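The Slow Business of Throwing Things Away

The robotics club at Skikolby meets in a room that used to be the language lab, and it still has a poster explaining the French subjunctive. When I came by on Sun 25 November the members were teaching two arms to clear a table of drink bottles, a job most of them have never been seen to do at home.

Orlando Arboleda, a senior, is the club's president, having missed the meeting where they voted on it. The project is called Asness, after a typo in a grant form that went through before it could be fixed. The rules of the Plarix meet in February are short: two arms, one table, one wastebasket, and a 10-minute clock. Bottles may start at any angle the judges like, and the judges, I'm told, like the awkward ones.

"A bottle lying down is a wheel," Arboleda said. "Touch it wrong and you're chasing it." 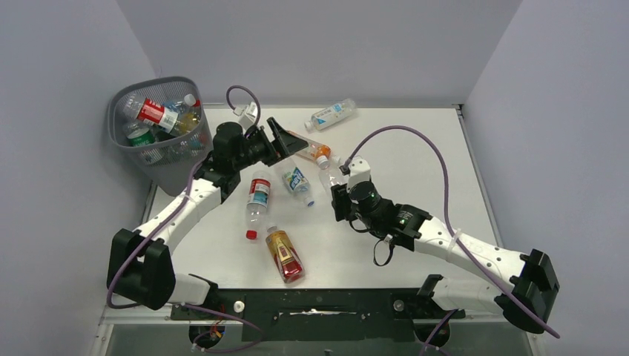
Homework for Arms

The club doesn't write out the motions. A student guides the arms through the job, the software stores it, and then the whole thing is done over with the bottles lying some other way. The log stood at 657 runs when I looked, each with initials beside it and a comment column. The comments start out scientific ("grip late, left") and by October have shrunk to "ugh."

Walter Cáceres, who teaches physics and signs for the room key, reads that column for pleasure. He has a theory that you can tell from the runs who was driving. The careful students make careful arms, slow to close and slow to let go. One sophomore, Apaza, drives the way she plays ping-pong, and her runs had to be kept in a separate folder until the club decided they were the good ones.

Labels are the current argument. Half the club wants to practice on bare bottles and add the colorful ones later. The other half points out that the judges shop at the same supermarket as everybody else. On the table the matter is settled by whatever people drank that week, with a blue label next to a red-and-white one and a bottle of something orange off by the left gripper.

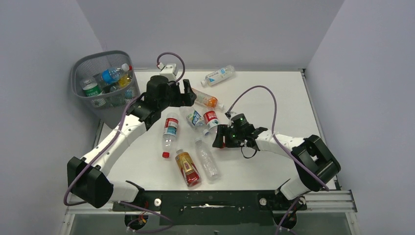
What February Wants

Last year the team came home with a certificate for documentation - Cáceres has it taped inside a cupboard door. This year they would like to be beaten by fewer schools. Arboleda has a college essay due before then and is trying to write it about something else.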